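Against the Late Grade
Jul 16, 2026

The post schedule for a typical 30-second commercial still places colour at the end, after conform and after the effects shots have been delivered. My view is that this order is a leftover from film scanning and that most facilities should drop it.

Take the Ivomthorpe spot, a ferry commercial we finished at Kiltow. The edit locked with 8 effects shots, all of them water extensions. Plates went to compositing in scene-linear EXR with a neutral balance. The compositors matched their CG swell to those plates correctly, and the shots were approved. The grade then lifted the shadows by more than a stop and pushed the midtones toward cyan. Every edge treatment that had been invisible at neutral became visible. Five shots went back.

The usual defence is that a neutral plate is the only honest reference, and that the look belongs to the director and the colourist in a supervised session. I accept the first half. Compositing should stay in linear, on ungraded pixels. But a viewing transform costs almost nothing to ship with the plates, and a two-hour pre-grade on selected frames is enough to build one. The artist then works on neutral data and judges it through something close to the final picture. 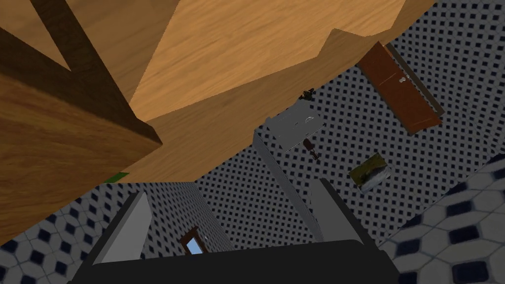

The second objection is storage and versioning. On Carrier, a longer job, we held 3,569 frames of plates and renders. The look files added a few megabytes. Tracking them needed one extra field in the shot database, which our pipeline tool, Girker, already supported.

What does cost money is the colourist's time, booked twice. Producers see that line in the bid and strike it. They don't see the compositing overage, as it is spread across several artists and billed as revisions. Until bids show the two figures side by side, the late grade will keep looking like the cheaper option.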